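Girnell Stacking Bins, Set of 3

Color: mixed
Ships from our Dallow warehouse

If your kitchen drawers are anything like ours were, you open one looking for the potato peeler and come away with a whisk, a bent skewer and a takeout menu from a restaurant that closed years ago. We have been selling drawer dividers for a long time, and we love a good divider, but there comes a point where there is simply too much stuff and what you really need is a bin. A good, plain, deep one that you can carry with one hand and set down wherever the work is!

The Girnell bin is our own design, drawn up by Tadeo Durán after he got tired of the ones in his mother's pantry cracking at the corners every winter. He thickened the rim, rounded off the inside edges so crumbs wipe straight out, and left the front a little lower than the back so you can reach in while the bins are stacked. We went through two earlier versions before this one, and I still use the first of them for onions at home (it wobbles a bit, but the onions don't mind).
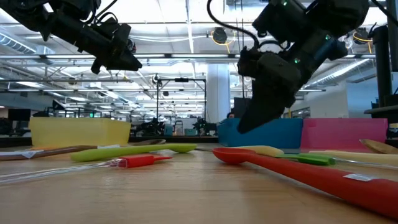 Our favorite way to start is the big sort. Pick a morning when you don't have to cook lunch, empty every drawer onto the table and give each bin a job: one for things you use every week, one for holidays and baking, and one for whatever is leaving the house. Be kind to yourself with that last bin. Put a lid on it, slide it into the closet until September, and if you haven't gone digging for the melon baller by then you can let it go with a clear heart.

Care is easy. Warm water, dish soap and a soft cloth will do it, and the bins can go on the top rack of most full-size dishwashers. Please keep them away from the stovetop and out of the oven – yes, we have had that call.

Lids are sold separately and fit both the Girnell and the older Herrera bins. The Jakier label clips only fit the Girnell rim, so check which one you have before you order. If you're not sure, look underneath – the name is molded into the base.

"Bought one set for the kitchen and went back for a second for the garage. They stack straight and they don't slide around in the truck." – Facundo Leiva

Buying for a school, a church kitchen or a shop? Write to Guangming Su on our orders desk for case prices. We keep around 1,000 sets on hand and can usually send a large order out within 3 working days.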